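Workshop tips picked up at the Stellau open day

Went to the robot open day at Stellau, Jul 26, 2026. Two hours, sore feet, good notes. Most of it works at home with no robot at all.

Pegboard flat. Everybody hangs it on the wall. Lay it on the bench insted, bolt things down where you need them, move them tomorrow.

Put a pale board on top for small parts. Screws show up. Wipe it, dont soak it.

Sort by color first, shape second. Adesuwa Nwankwo ran the demo table and she swears by this for drawer knobs, bit sets, kids' blocks, whatever. Keep the pairs together before you start anything fancy.

Leave a bare patch on the board. You need somewhere to set things down. My own bench has failed this test for 7 years.

Printed parts: don't sand the ribs off if you have to grip the thing. Ribs good. Smooth slips.
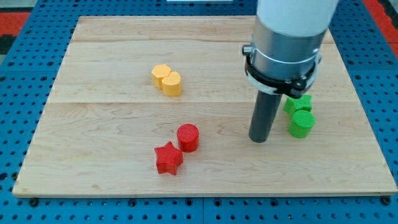
Come straight down on small pieces, from above, slow. Same with tweezers. Coming in sideways knocks over the neighbor, every time, at least when I do it.

Cables: strap them every hand's width, check the straps in November when the garage gets cold and the cheap ones go brittle.

Park the tool in the same spot at the end of the day. Same spot. I lost a hex key for 105 days becuase of this.

Parking was 2 dollars, bring coins. Next open day not posted yet.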